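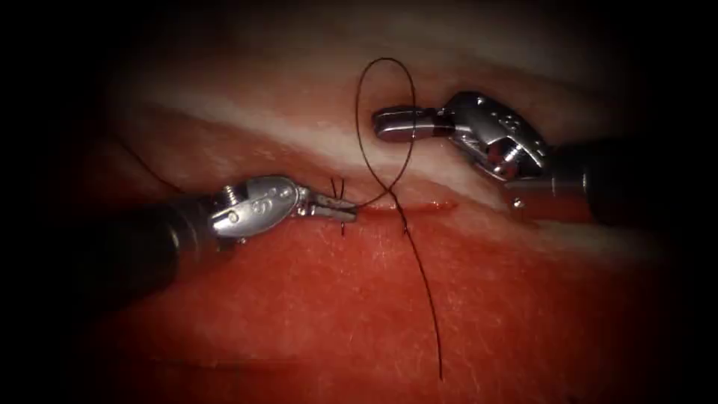
Slide 1. Suturing at the Sumden bench, both instruments at the incision.

Start with the fault. In January the right arm on the Plutell rig froze for 3 seconds with thread under tension. No alarm. The log held 3,080 lines and the stall was on line 1,475.

Pause, then go to the close view.

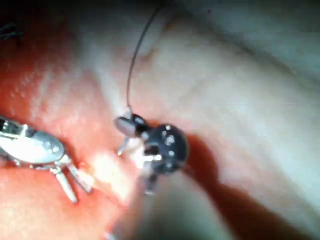

Slide 2. Close view, thin black wire coming down from the top.

Cause: a dropped encoder packet. The controller kept the last position and reported it as good. Drunduvow patched the firmware. We added a hard stop after 5 missed packets.

Ask who logs stalls separately. Take questions.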